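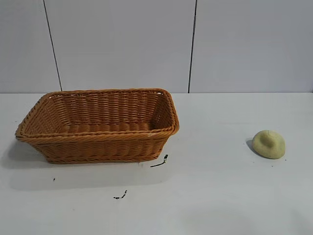

"It'll have it in the basket by midnight," Baltasar Carrasco said, and Sheldon Perron, who had heard this at nine and again at ten, went on eating his sandwich.

The arm had cost them 200 dollars secondhand, without a manual. The controller was a Pronico board with 2,000 reviews, most of them written, Sheldon suspected, by people who had never plugged it in. Everything else came out of the bins at the back of the Dunumau shop, where members were supposed to write down what they took and didn't.

"What's it done so far?" Sheldon asked.

"1,025 tries."

"And?"

"113 good ones."

"Good how? In the basket?"

Baltasar scrolled for a while. "Touched it," he said. "In the right general way."

Sheldon looked at the little green lump on the table. It was soft, it was round, it sat still. A toddler could have it in the basket before you'd finished asking. He had put in half the money for this because Baltasar had shown him a video from some outfit called Plavska, in which a machine put away a whole kitchen — with cuts, he noticed later, every four seconds.

"Maybe it doesn't like the basket," he said.

"It doesn't like or not like. It's got a number for how close it is."

"And who picked the number?"

"I did."

"Huh," said Sheldon.

Baltasar changed something and typed for a minute. He asked whether Sheldon was going to want the other half of that sandwich. Sheldon was. He pulled the stool closer, though, and put his glasses on.

"Go ahead," he said. "Run it."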